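Romon Work Table, light wood top, white legs

Product page – tables and room furniture
Sold by Widby Room Supply

The Romon is our plain rectangular table for shared rooms. It is bought by small offices, training rooms and repair corners, and also by people who work at home and want one big surface in place of two small desks. The top is light wood and the legs are white. There is no drawer, no shelf below and no cable box. If you need those, please look at the Bresar desk, which has its own page.

Why we keep the top so simple

Many customers ask us for a table with a hole for cables or with a raised edge at the back. We tried both in our own workroom and after one season we went back to the flat top. With a flat top you can stand on any side of it. Two people can work across from each other, and a third one can come to the short end with a chair and not disturb them. A raised edge makes one side into "the back" and then the table wants to stay against a wall.

The light color was also our choice from the beginning. On a dark top you lose a small black screw in one minute, and under ceiling tubes a glossy dark top gives reflection in the eyes. The Romon has a matte finish, so the light stays soft. 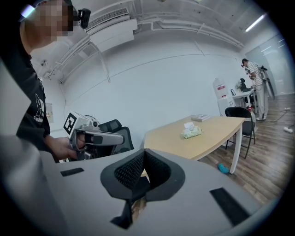

For the room itself we advise the following. Put the table where you can walk on all its sides, if the room allows. Leave enough space at one long side for a person to stand and use both hands, also when a chair is pushed in. A mesh office chair with a tall back fits well to this height, and its armrests can stay in place. If you have a fan, let it stand on the floor near the wall and not on the table, where it blows the papers away and takes the best corner.

Air conditioning is not a problem for the wood, but please do not put the table directly in the cold stream. Over the years, a top that is cooled from one side only can move a little. The same is true for a window with strong sun in the afternoon.

Assembly

The table comes in 2 packages, one with the top and one with the legs and the screws. You need 17 screws. The bag has a few more, and we ask you to keep these for later. Lay the top on a blanket with the good side down, fix all the legs by hand first, and tighten them only when every leg is standing straight. It is possible to do this alone, but turning the table over is work for two people. Please do not pull it up by one leg.

Under each leg is a small foot that you can turn. On a wooden floor we recommend felt under the feet, because the table will be moved more often than you think.

Cleaning

Daily cleaning is done with a damp cloth or a wet wipe without alcohol. Wipe along the grain and then dry with a soft cloth – the drying is the part which most people forget. Do not leave a wet cloth lying on the top overnight. Coffee and tea come off easily if you are quick. For marker pen, write to us before you try something strong, as we had several tops returned with a white spot which came from the cleaner and not from the pen.

Paper can lie on the table as long as you like. Fresh color prints should dry first, or a little of the ink will stay on the wood.

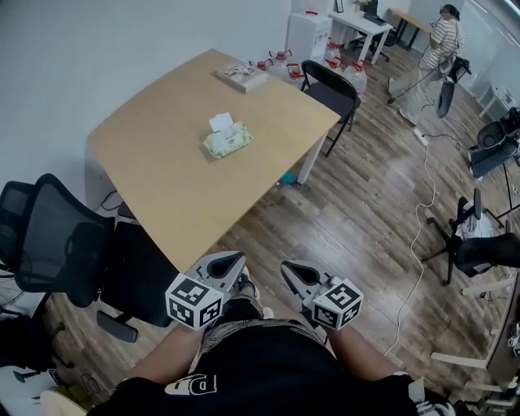 Light wood top and white leg, with a mesh office chair at the side. Chairs and small items are not included.

Goes well together with

Bresar desk. A narrower desk for the wall side of the room, good for a plant, a lamp and the things that should not lie on the work table.

Lumanlan folding chair. For visitors and for the day when more people come than you expected. It can stand by the wall when it is not used.

Delivery and warranty

We deliver to the door of the building. Carrying to an upper floor can be ordered together with the table, but please tell us if there is a narrow stair, as the top does not bend and does not come apart. The warranty is 5 years for the legs and 2 years for the surface of the top. Scratches from daily use are not covered. If a corner is damaged when the package arrives, take a photo before you open the rest and send it to us on the same day.

Orders placed in March are sent a little later than usual, as we then count the stock.

Questions

For questions about the size of your room, or if you want to order more than one table, please write to Ramil Barredo at the Widby furniture desk. He answers in the morning, until 11:30. A simple drawing by hand with the door and the windows on it is enough for him to give advice.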